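Tatik Kit Support > Tabletop Arm > Ticket 272

Arm drops or drags soft vegetables at the pan
Opened by: Lamisi Alhassan
Handled by: Ayanda Van der Merwe
Status: Waiting on customer
Kit: Tatik arm with Dillness tracked base, Sistov control software

Lamisi Alhassan wrote:

Hello, and thank you for the lovely phone call last month, which got the base driving straight again. I'm back with the arm this time, I'm afraid! We bought the kit for the Benavides learning room in January and have been working through the "put it in the pan" activity ever since. The carrot goes well. The eggplant is another story. The arm goes down nicely, closes, starts to lift, and then the thing slides out sideways like a bar of soap. Out of 15 tries I would call four of them good, and I'm being generous with one of those.

I have kept the tracked base on the left as the booklet shows, with the two bowls on its plate, and the pan beside it with the handle pointing right. The cables are a bit of a tangle, I know.

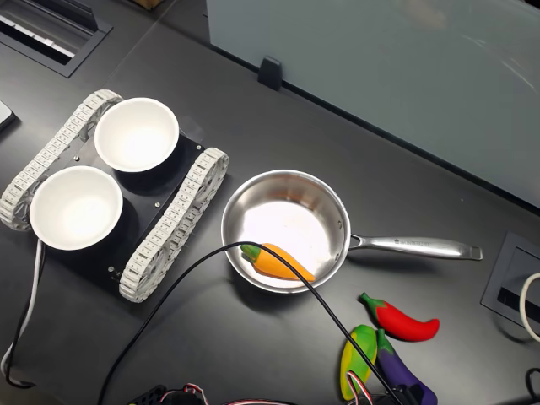 Starting layout, carrot in the pan

I've run the gripper calibration twice and restarted Sistov in between. The closing value it gives me is 146 both times, so at least it is consistent. Is it a worn finger, or have I set something up wrong? The activity is a favorite here and I'd hate to pack it away.

Ayanda Van der Merwe replied:

Hi Lamisi, so good to hear from you again, and I'm delighted the base is behaving. Thank you for writing it all out so carefully, it saves us both a lot of back and forth.

The first thing I noticed is the black cable lying over the front of the pan and across the carrot. Please route it well clear before you run anything else. A cable in that spot can catch on a finger on the way down, and then the arm arrives a little off to one side, which a slim carrot forgives and a fat eggplant doesn't.

Could you also try it with both the eggplant and the carrot in the pan, and tell me how the jaws sit when they come over the rim?

Lamisi Alhassan wrote:

Done, and I feel a little silly about the cable. With both vegetables in, the jaws come down around the carrot and just below the eggplant, so it seems to be aiming low. 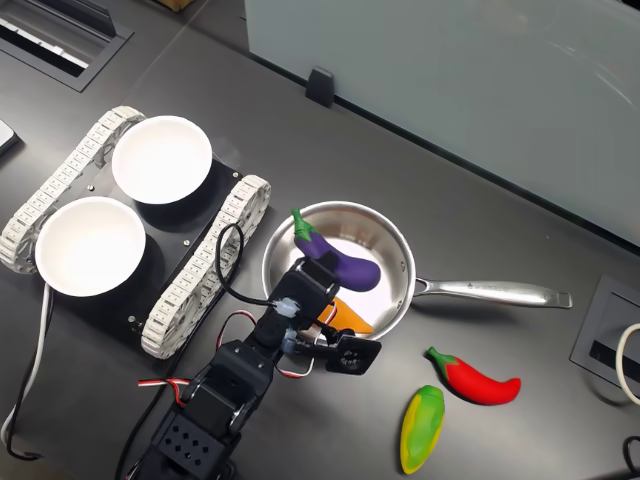
Page last changed: January, 4:15 p.m.

I left the two peppers out on the table to the right, in case we need them later. I can swap in others from the set if that helps you at all.

Ayanda Van der Merwe replied:

That helps a great deal! I think there are two small things going on together: the pick point is too near the front of the pan, and 146 is a touch loose for anything smooth. I'd like to see what the fingers are up to at close range with several pieces bunched together, so if you could send a close view as well, I'd be grateful.

Lamisi Alhassan wrote:

I've put one below. It's rather blurry around the gripper, but you can make out the purple one, with its narrow end going behind the black gripper, and the yellow and green one over on the right.
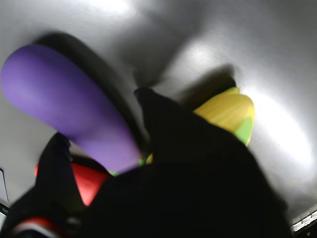

Steps to try next (Ayanda)

1. Open Sistov, choose Pick Point, and move it 15 mm toward the back of the pan. Save before you leave the page or it will forget.
2. Lower the closing value from 146 in small steps, testing with the eggplant alone each time. Stop as soon as it holds.
3. Wipe both finger pads with a dry cloth.
4. Run the eggplant again with the carrot beside it and write down how many tries come up clean.

If it still slips after all that, I'll gladly post you a fresh pair of pads under the kit warranty. Just reply here with your mailing address and keep the old pair until the new ones are on.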